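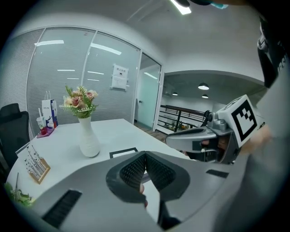

About Witby

Witby is a small company for training and demonstration in robotics. We show people how a robot learns a task from the hand of a person, and we help workshops and schools to decide if they want to begin with it. The office was opened by Ankica Angelovski, who taught automation to apprentices before and still gives most of the courses herself.

We are 5 people. Two of us write software, one looks after the grippers and the other equipment, and the rest of the time everybody answers the telephone.

Our open day

Every August we open our doors to visitors. Last time 177 people came, the most we have had, and 79 of them tried a hand-held gripper themselves. You hold it under the jaws, you pick up a thing, you put it down somewhere else. The tool carries its own camera and the recording is later used for teaching a robot arm. It sounds easy, and for the first cup it is. With a flower stem or a pen most visitors become very quiet!

We do not prepare a stage for this. Demonstrations are done in our ordinary rooms, at ordinary tables, with the things which belong to an office. A robot that has only seen a clean laboratory bench will have difficulties in a real kitchen or a real reception, and we prefer that visitors understand this from the beginning.

The day starts at 10 in the morning with a short talk. After it the guests go in small groups to the tables, and at 3 in the afternoon we show on a screen a few of the recordings made before lunch. Children are welcome if an adult stays with them.

Visits during the year

Companies and school classes can also come outside the open day. A visit takes half a day and is given in English or, on request, in Croatian. Our courses have the names Billia, for beginners, and Murari, for those who already work with robot arms. The Coelho course is for teachers — it includes a set of exercises to take home.

Please write to us at least three weeks before and tell us how many you are, and if somebody needs the lift. We cannot offer parking, but the bus stops at the corner and the walk from there is short.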